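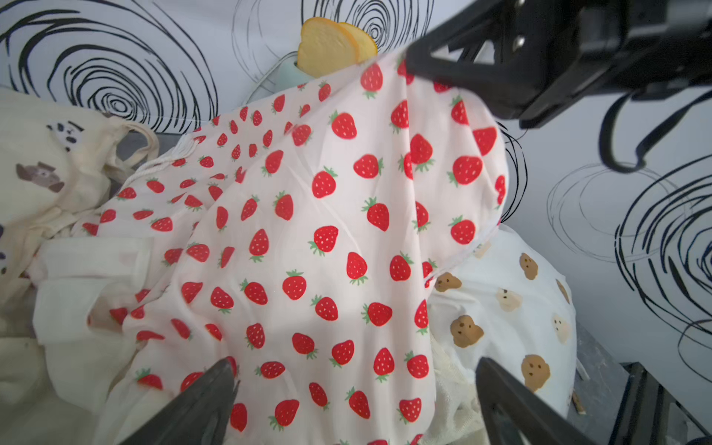 Keep the small ones and let the big blankets go, one reader wrote when we asked what to do with a drawer of baby cloths, and the answer has been stuck to our office fridge ever since. The same letter went on for two more pages, mostly about strawberries.

We have a lot of sympathy. Strawberries on a pale ground must be one of the most cheerful prints ever put on fabric, and anyone who has had a baby in the house in the last few years will probably have met it somewhere: on a muslin, a bib, a cot sheet, the lining of a pram bag. Then there are the bears. And the pandas, the puppies, the cats in hats! They arrive as presents, they multiply in the wash, and long after the baby has moved on to dinosaurs they are still there at the bottom of the pile, too nice to turn into dusters.

So this month's feature is in praise of the small soft cloth – how to sort it, how to wash it, and what to make of it once its first job is over.

Start with the pile

Tip everything out on to a bed or a big table and have a good feel of it before you look at the patterns. Prints are distracting. Two cloths with equally lovely bears on them can behave quite differently, and your fingers will tell you more than the label, which has usually been snipped out anyway.

Knits give when you pull them sideways and curl a little at a cut edge. Woven cotton hardly moves, except on the diagonal. Fleece springs back when you squash it and doesn't fray at all, bless it. Make a heap for each and leave the odd things until the end, when you'll be in a better mood for deciding.

We did our own sorting over tea at the magazine, with bags brought in from all over Gisden, and it took most of the afternoon. We'd had up to 44 cloths in mind. There were a good many more than that, and a fair bit of squabbling over the animals.

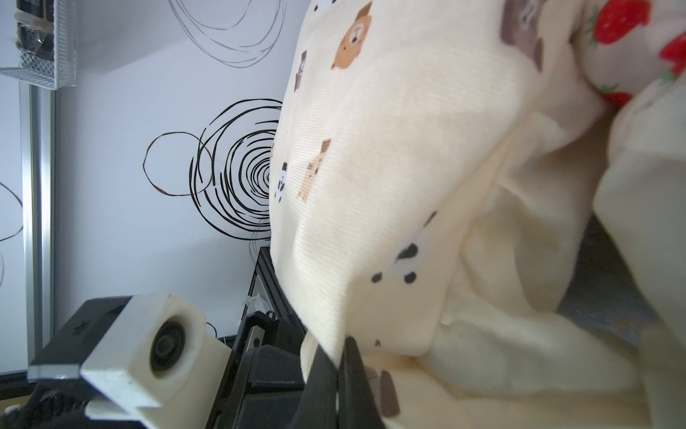
Keeping a knit in shape

A printed knit is the one that everybody wants to hold, and the one most easily spoiled. Wash it inside out on a cool, gentle programme with things of its own weight. Jeans are poor company. Dry it flat on a towel, patting it square with your hands while it's still damp, and never hang it by a corner unless you want a bear with a very long forehead.

If you are going to cut into it, wash it first and let it lie overnight. Use a ballpoint needle and a narrow zigzag, and hold the fabric lightly so the machine does the pulling. Placing the cuts is the best part. Give yourself time to move the paper pattern about until a whole face lands in the middle of a pocket and no poor panda loses an ear in the seam.

A scrap the size of your hand is enough for a doll's hat. A whole cot blanket will give you a child's cushion cover with enough over for a drawstring bag, and the bag will be the thing that gets used.

About those marks

Pale fleece is wonderful stuff and it shows everything. Grey smudges, brown specks along a fold, a grubby line where the seam has caught the dirt: it all comes with the territory once a cloth has been dragged under a table a few times.

Shake the cloth outdoors first, then brush it with a soft nailbrush in one direction. Dab plain soap on the marks, leave it for 7 minutes and rinse with lukewarm water. You can do this three times before you need to worry about roughing up the pile. After that we'd say live with it. Put the marked side to the back, or cover it with an appliqué strawberry cut from something else in the heap. Please don't iron fleece. We have, and the smell stays with you.

Joining a fleece to a printed cotton is a lovely beginner's project, by the way, and a good excuse to get out the bright thread. Red stitching looks very jolly against a white ground. Pin more than you think you need, and sew with the fleece underneath.
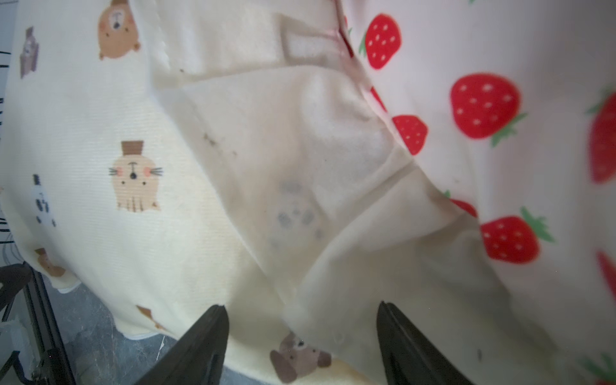

Where to find more

Flilleck, on the market square in Gisden, sells remnants by weight from a row of baskets near the door. A 400 g bundle is plenty for a first cushion, and you are welcome to rummage. Ask for the Olena cottons if you like a small, busy print.

The swap table at Ho runs all through August in the old school hall. Bring clean cloths, take home the same number, and get there early if it's bears you're after.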